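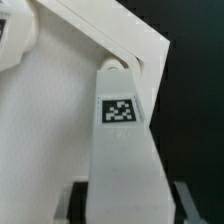 How much time would I have to give to this?
Three visits of 80 minutes each, spread over as many weeks as you need, plus a short form you fill in at home.

Sarnside Tidy and Pack: people wanted, Gillurside area

Hi! I run the Sarnside household sessions, and I'm looking for people who will come in and put things away while I watch and take notes. I know how that sounds. My subject is how ordinary people tidy a room, clear a table and pack a box when they're left to do it their own way, and I can't learn much about it from the people who sell storage bins.

I've read a lot of home organizing books (too many, my shelves are a mess) and most of them start with a rule. Fold it this way, keep the cups over there, one box per room. What I'd like to write down is what people do before anyone hands them a rule. Do you fill the bag first and sort later? Do the spoons go in with the plates? Do you make a little pile on the chair of things you don't want to decide on yet? I make that pile every single time, and I'd love to find out how common it is.

The sessions are held in the Leung Building in Gillurside, second floor, in the room at the end of the hall. There's an elevator. The bus stops across the street, and there is a small lot behind the building where you can park for free if you give me your plate number the day before.

What you'd be doing

On the first visit you tidy. You get a table with everyday household stuff on it, some shelves, and a couple of drawers, and you put it all wherever you think it belongs. There's no list and no right answer. When you say you're finished, we're finished with that part, even if you think I'd have gone on longer. Then we sit down and go over it, and you tell me why the tape ended up next to the napkins.

The second visit is packing. Boxes, paper, tape, a marker. You pack a small kitchen's worth of things as if you were moving across town, and you label the boxes the way you would at home. If you're a person who writes KITCHEN on all of them, wonderful, please do that.

The last visit is unpacking, and it's the one I'm most excited about! You'll open boxes somebody else packed and find places for what's inside. People get very opinionated here. In the February tryouts this was the part that ran over, because everyone had something to say about the other person's wrapping.

The home form is two pages. It asks how many people share your kitchen, where you keep things like batteries and birthday candles, and what you did the last time you moved. You can skip any line you don't like. No photos of your home, please, I don't need them and would rather not store them.

Who I'm hoping to hear from

Pretty much any adult. You need to be 18 or over and able to follow a conversation in English. You should be okay with standing for part of the visit and lifting a packed box of dishes onto a table, though if lifting is a problem, write to me anyway and I'll make up lighter boxes. A stool is fine too. Left-handers, please come, I'm short of you. Same goes for people who have moved in the past year, people who have lived in one house forever, and anybody who shares a kitchen with roommates.

You do not have to be neat. I've had a few emails already that begin with "I'm terrible at this, but," and those are exactly the people I want to see. If you're a professional mover or organizer I'd still be glad to have you, but tell me up front, as I keep those notes in a separate folder.

I have 92 places in all. Couples and roommates can both sign up, only not for the same time slot, and please don't compare notes until you've both done the packing visit.

What you get

You'll be paid $160 once the third visit is done. If you have to drop out before then, you're paid for the visits you came to, split evenly, and I won't ask you for a reason. Payment is by check or gift card, your pick. Coffee, tea and water are on the house, and I usually bring something from the bakery (there's a nut-free plate, just let me know ahead of time if there's anything else you can't eat).

Snacks stay at the small table by the door. Hands get washed before we start.

What happens to my notes

I write everything up by hand and type it later under a number, so your name isn't on it. The sheet that matches names to numbers stays in a locked cabinet and gets shredded when the write-up is done. If you change your mind after a visit, email me within a month and I'll pull your pages. The write-up will go out as a plain booklet called the Genditz Notes, after the street where I had my first apartment and a truly awful pantry. Everybody who takes part gets a copy.

I'll go through a consent form with you at the start of the first visit. Read it slowly, ask me whatever you want, and if it doesn't suit you we can leave it there with no hard feelings.

A few practical things

Visits are in the morning, early afternoon and early evening, and you can mix them. Try to leave at least four days between one visit and the next.

Wear closed shoes and something you don't mind getting dusty. Cardboard gets everywhere.

Bring your reading glasses if you use them, some of the labels are small.

Kids can't be in the room during a visit, sorry. There's a bench in the hall if a friend or an older child wants to wait for you.

If something breaks, it breaks! It's thrift store china, and you won't be charged for it. Just step back and let me sweep up.

If you're running late, text the number I'll send with your booking. I can hold your slot for fifteen minutes, and after that we'll find you another day.

How to sign up

Send an email to the Sarnside sessions desk with your first name, the times of day that suit you, and one or two sentences about the messiest drawer or closet in your home. That last bit isn't a test, I just enjoy reading them. Put TIDY in the subject line so it lands in the right folder. I answer everything myself, so it may take me a couple of days.

Sign-up closes on 24 March 2023, or earlier if all the places go. I'll keep a short waiting list after that, so if you see this late, write anyway and tell me how much notice you'd need.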